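Second inspection, Okcombe

2/24/24

We went back to the Okcombe unit this morning for a second look. The first visit was 15 minutes with a dozen other people in the hallway, so I'd booked a proper slot this time and brought a tape measure.

What we checked

The main bedroom is smaller than the floor plan suggests once you allow for the wardrobe doors. Our bed fits, but only against the window wall. Water pressure in the shower was fine. The balcony door sticks, and the agent said the body corporate is looking into it – I've asked for that in writing.

The whole place is 82 square metres on title, and that includes the car space, which I hadn't picked up from the ad. Take that off and it's closer in size to the Kokora Street place we missed out on in October.

I also spent a while on the kitchen, as we'd have to live with it for years before we could afford to change anything. I'd be happy with a pale stone benchtop, veins and all.
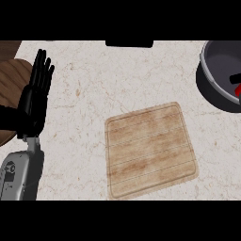
The numbers

Body corporate fees are 900 dollars a quarter, which is more than we pay in rates now. The building has 38 units and one lift. I read the last two sets of meeting minutes on the train home and most of the discussion was about the roof membrane. There's a quote in there but no decision, so I want to know if a special levy is coming before we sign anything.

Settlement would be 30 days if the seller gets their way. We'd prefer longer, as our lease at Kamata Court still has a while to run and I don't want to pay for both.

The building inspector is booked for next week. I'll post the main points once I have the report.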